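Notebook, shirt-folding project
20 Feb 2023

Target for the June demo is still one T-shirt folded, start to finish, no human fingers. Dagim Ayele has the blue arms set up again and has asked me to stop leaning on the table.
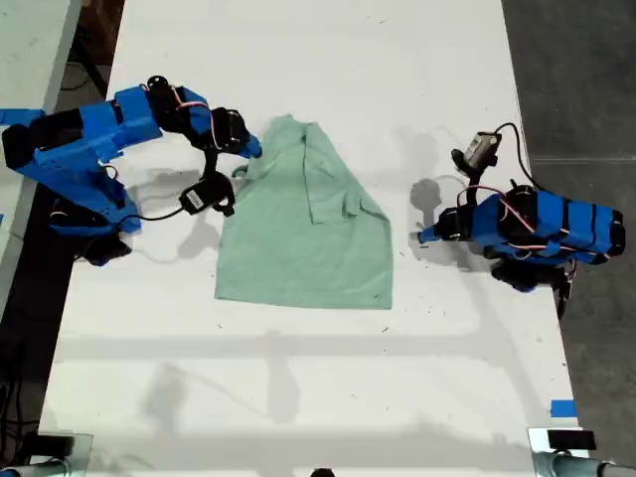
Setup

Green shirt, one arm on either side. Left arm goes for the upper left edge, right arm stays tucked in until called. Same white tabletop as before, scuffs included. I still think a darker one would help with the shadows – Letay Araya says shadows are the policy's problem and I should buy my own table.

Runs

Teleop first, 30 demos, all on the green shirt. Sleeves go in fine if you come at them low. Come at them high and the gripper closes on air with great confidence.

Then training. At 300 steps it waved. At 900 it reached the cloth, pinched it and dragged the whole shirt toward the left base. Technically a fold, if you count the heap.

Changed for the next batch:
- wrist speed down on the left arm
- right arm holds the hem before left arm moves
- start pose saved as "tanesero_2" (Dagim names things, I don't ask)

To do

Re-zero the left shoulder, it drifts after a long session. Check whether the red and white wires have enough slack at full reach. Letay to write up the grasp height test, which she has been about to do for a while now. Find out who has the small hex key. It's me, it's in my coat.

Recent entries
Gripper tips, second print
Zastari practice round: notes
Why the towel was easier
Camera mount, again
Borrowing list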